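Why do shiny things shine?

Light travels in straight lines. When it meets a surface, some of it bounces off. This is called reflection.

A smooth surface sends most of the bounced light the same way. Your eye picks it up as a small bright spot, called a highlight.

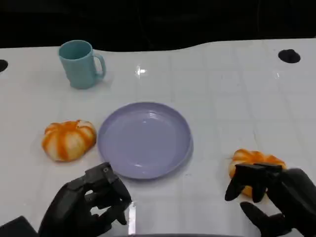 Page last changed: May

A rough surface is covered in tiny bumps, often too small to see. Each bump sends light off in a new direction, so the surface looks dull. Paper and brick are like this.

Colour is a separate matter. White light is a mixture of colours. A purple object soaks up much of the green light and sends back mainly red and blue – the part that reaches your eye.

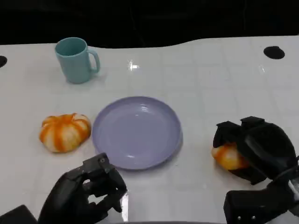

A lamp overhead makes a bright spot on a glossy white table.

Try it: look at a metal spoon under a lamp, then move your head from side to side. The highlight moves too. Write down which way it goes.

Words to learn: reflection, highlight, surface.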